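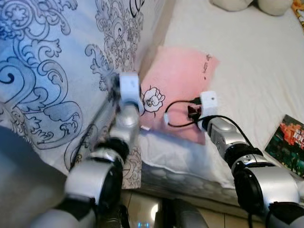
Oddsson wants it on record that the robot does not save him a minute. He has worked the guest floors at Woltcombe for longer than the machine has, and he says he can make a bed in the time it takes the two arms to find the corner of a blanket. What has changed, by his account, is his back.

Woltcombe is a family lodging house with 20 rooms, and the beds carry bright children's prints in place of hotel white. Cikonon, the company that built the system, started there in October. The staff had asked for help with bending and reaching, and with little else.

A shift now begins at 9 a.m. with a short list on a tablet. The robot is sent to rooms where the guests are staying on, and a housekeeper takes the checkouts, where everything has to be stripped and inspected. In between, someone has to look in on the machine.
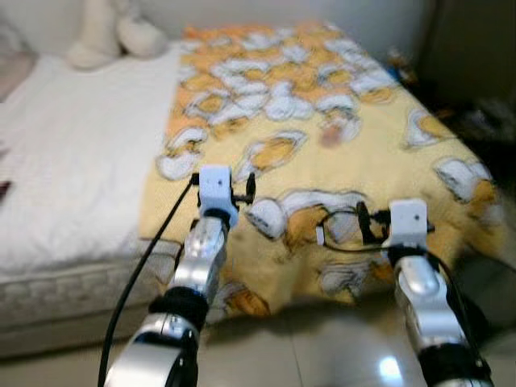

That last task was in no one's job description. The housekeepers log each stop and note what they had to fix by hand. By the end of the first season the log held 2988 entries, many of them a single word: "corner."

Pay was the harder subject. Woltcombe agreed to keep everyone's hours for the trial and to pay a supplement for the logging. The staff would like both in writing before it goes any further.

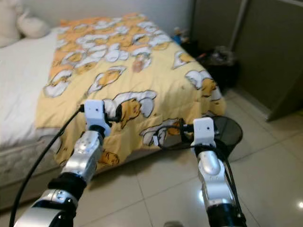

What happens at Darkia

The next site is Darkia, a hotel with 200 rooms and a laundry that runs through the night. Managers there talk about output per shift, and the housekeepers have already asked to see the Woltcombe log.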